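Home | Ask | Topics | World news | Sign in

Search all questions Go

What does a "suspended" ceasefire mean? Cusard and Plevura
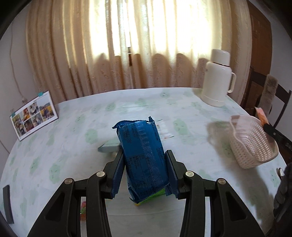
Photo: Cele Community Help

19 Apr 2018, posted by teapotlane in World news

Hello all, I hope this is the right corner of the site for it, and please move it if not. My late husband's family came from a village on the Cusard side of the border, and I still follow the news from there as best I can, mostly on the radio while I'm getting the dinner on. This week they said that the cabinet in Cusard had voted to "suspend" the ceasefire with Plevura, but that it had not "withdrawn" from it. Then the next bulletin said the exchange of 17 prisoners would go ahead all the same, which left me more muddled than before.

Is a suspended ceasefire still a ceasefire? Are the two armies allowed to start shooting again? I have a cousin by marriage near the crossing and she only ever tells me everything is fine, bless her, so I can't get any sense of it that way. I'm also wondering whether a ceasefire and a truce are different things or whether the newsreaders just swap them about for a change. Sorry for such a long message, and thank you to anyone who has the patience for it.

hillside_marrow

Hello teapotlane, and what a worry for you with family so close to it all. I taught history for a good many years and this sort of wording came up in nearly every term, so I'll have a go, though I'm no lawyer and somebody may well come along and put me right.

Suspending usually means a government is saying "we don't feel bound by this for the time being, but the paper is still on the table". Withdrawing means it is finished, and if they want another one they must sit down and start again from the beginning. So a suspended ceasefire is a bit like a club membership you've stopped paying into, where they've kept your name in the book. Either army could fire, yes, and that is the serious part of it. Often they don't, though, and you get a long nervous quiet while the politicians talk.

The prisoners are quite likely covered by a separate agreement. I looked up the one signed last August and it has its own list and its own dates, and it says in the second paragraph that it stands whatever happens to the rest. The 80 observers at the crossing come under yet another one, I think, but I couldn't find the text of that so don't take it as gospel.

On truce and ceasefire, people do mix them up, me included. A truce tends to be shorter and looser, sometimes just a few hours for collecting the wounded or letting food through. A ceasefire is more often written down, with lines on a map and somebody to check them. An armistice is a bigger thing again, meant to stop the fighting altogether while a proper peace is worked out. I wouldn't lean too hard on any of the words, mind you. Read what the two sides have signed, if you can get hold of it.

I do hope your cousin keeps well. The Zundville library gets the weekly digest from over there, in English, if you are anywhere near.

dabchick

suspended = they want something. same happened before the last election and it was back on in eight days

parsnip_and_pearl

Lovely answer from hillside_marrow, I'd only add one small thing. When the radio says "the cabinet voted", have a listen for whether parliament has to agree as well. In Cusard I believe it does for a withdrawal but not for a suspension, and that may be all there is to the choice of word. The last vote of the kind brought 3000 people out into the square in front of the parliament building, so you can see why a cabinet might go for the quieter one.

And teapotlane, do try writing your cousin a proper letter. Mine in Plevura tells me far more on paper than she ever will over the telephone, and the post was still getting through when I last sent something at the end of last month.

Search all questions Go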